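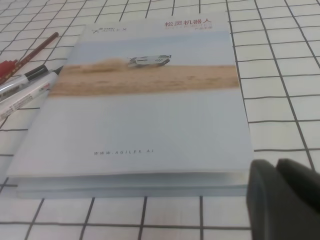

Product booklets: keep or toss?

hotora_7
30/12/2018
Clearing out the dining room before we repaint. I have a stack of trade show booklets and manuals, and the one on the tablecloth is the thickest. AGILE X, with a little vehicle kicking up sand on the cover. The heading is in Chinese, which I can't read. Do you keep these or recycle them?

papershelf
Recycle. The company's web address is printed on the cover. Look it up if you ever need it.

Rutus
Disagree. Sites get redone and the old spec pages go away. I kept a Havholm catalog for years and sold it for more than I paid for the shelf it sat on.

papershelf
One catalog sold doesn't make a case for keeping 1000 of them.

fitz_moved
I keep 2 magazine files for this stuff. When they're full, something has to go. Thick ones lie flat or the spines bend.

Rutus
Flat is right. Keep them away from the window too — pale covers go yellow.

gridlines
Off topic, but where is the tablecloth from? I want that check in a bigger size.

hotora_7
Fitzgerald, the outlet store, last February. It never lies quite flat even after ironing. I'm keeping the booklet for now and dumping the dishwasher manuals.

papershelf
Keep the page with the model number.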